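Chore automation

Chore automation is the use of machines to carry out routine physical work in homes, workshops and small factories. The term usually covers tasks that people do with their hands and without much thought, such as folding clothes, loading a dishwasher, wiping a counter, sorting parts into bins or putting a piece onto a peg. It is normally kept separate from industrial automation in the older sense, where a machine repeats one fixed motion on a part that always arrives in the same place.

Whether machines can do chores yet depends on the chore. Single-purpose appliances have done some of them for decades. General-purpose machines, meaning those that are supposed to move from one chore to another, can do a number of them slowly and under favorable conditions. Few can do a whole household's or shop's worth of work without a person nearby.

Scope

Writers on the subject divide chores in several ways. The most common split is by what is being handled.

Rigid objects keep their shape when gripped. Cups, boxes, bolts, blocks and tools fall in this group. They are the easiest for a machine because a grip planned from one view will usually still hold when the object is lifted.

Soft objects change shape when touched. Towels, shirts, trash bags, cables and bread dough are typical. A machine has to keep track of something that has no fixed outline.

Liquids and loose matter, such as soup, flour, sawdust and metal chips, are handled mostly through containers and tools. Spills are hard to detect and hard to undo.

A second split is by place. A shop floor can be arranged to suit the machine, with marked positions, steady light and parts of known size. A home is arranged to suit the people who live in it, and it changes from hour to hour.

Household chores

Floor cleaning is the chore most often handed to a machine. Robot vacuums and mops work without lifting anything, and a missed patch can be picked up on the next pass. Stairs, cords, pet messes and small toys are still a problem for many of them. Lawn mowing is similar, with weather and slopes added.

Washing machines and dishwashers automate the washing but leave the loading, unloading, sorting and putting away to a person. These leftover steps take up much of the time that laundry and dishes require, and a good deal of present work is aimed at them.

The Plovine trial, run over 14 weeks in furnished apartments in the town of Iltengate, is a case often used to show where things stand. A wheeled machine with one arm was asked to clear a table, load a dishwasher and put folded towels on a shelf. It was given 597 attempts. Table clearing was completed without help in 82 percent of the attempts at that task. Loading the dishwasher went less well, mainly due to bowls stacked inside one another and flatware that slid together in the sink. The towels were folded beforehand by a person. The trial report lists thin plates lying flat on a smooth counter as a separate trouble, as the gripper could not get under the rim.

Residents in the trial were asked to leave their kitchens as they normally would. Several began tidying before the machine was due to start, which the report notes as a weakness in its results.

Cooking has been automated in part. Machines that stir, heat and weigh are common, and a few commercial kitchens use arms for frying or for filling bowls. Peeling, trimming and judging when something is done remain mostly human work at home.

Shop-floor chores

In a shop, the chores closest to full automation are machine tending, packing and simple sorting. Machine tending means placing a blank into a machine, waiting, and taking out the finished part. Where the parts sit in a tray with fixed pockets, an arm can do this all night. Where they are dumped in a bin, the arm needs a camera and a way of picking one part out of a heap.

Small assembly is harder. Pushing a peg into a hole, seating a ring over a post or starting a screw by hand all depend on touch. A position error too small to see can be enough to jam the part. A person corrects for this by feel, wiggling the part until it drops in. Machines do it with force sensing, with a springy wrist, or by searching in a small spiral until resistance falls.

Anodden, a maker of valve fittings, put two arms on its kitting benches in April and left the third bench to hand workers. The arms filled trays of blocks, rings and short posts for the assembly line. After an early period of dropped rings, the company changed the tray so that each post had a tapered top, and the remaining faults came mostly from trays set down crooked. Changes of this kind, made to the work and not to the machine, account for a large share of successful shop installations.

Test setups

Chores are often reduced to a tabletop version before a machine is tried on the real thing. The table is kept plain, its edges may be fenced with a low rail, and the objects are blocks, trays and cylinders of known size. Printed square markers, called fiducials, may be fixed to a board or to the objects. A camera can find these patterns quickly, and from their corners software works out where the board or object is and which way it is turned.

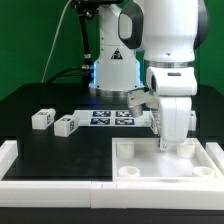 Markers make a task much easier, and results from marked objects do not carry over directly to unmarked ones. The Tarar test set, a group of tabletop tasks used by several workshops, handles this by scoring each task twice, once with markers and once without. Its stacking task uses cubes. Its placement task asks the arm to set a part down inside a raised rim, where the gripper has to fit between things already standing there. In the version dated Sun 14 December, a run is thrown out if the arm touches the rim hard enough to shift the tray.

Plain tables also leave out clutter, shadows, children, pets and objects the machine has never met. Most published success rates come from settings of this kind and should be read with that in mind.

Methods

Three ways of getting a machine to do a chore are in wide use.

In direct programming, a person writes out or records each position. The method is dependable and cheap to run, but it fails when something moves.

In sensing and planning, the machine measures where objects are and works out its own motion. It copes with objects in new positions as long as it has a model of them.

In learning from examples, people guide the arm through the task many times and a program is trained on the recordings. This has given the best results so far with cloth and mixed objects. It needs a lot of recordings, and it can fail in ways that are difficult to trace.

Many working systems combine these. An arm may use a learned method to pick up a part and a programmed one to seat it.

Limits

Speed is the limit most visible to buyers. A machine that folds a shirt in several minutes may still be useful if it runs while the house is empty, but it cannot keep up with a person standing beside it.

Recovery is a second limit. People drop things, pick them up and go on. Many machines stop and wait. In the Iltengate apartments, 84 of the stops needed a person only to move one object a short distance, after which the machine finished the task alone.

Cost and safety are closely linked. An arm strong enough to lift a full pot can hurt someone, and the sensors that prevent this add to the price. Lighter arms are safer and cheaper but are restricted to light work.

Cleaning the machine is itself a chore. Grippers used with food or grease have to be wiped down or covered, and covers wear through at the fingertips.

See also

Assistive device
Bin picking
Home appliance
Machine tending
Teleoperation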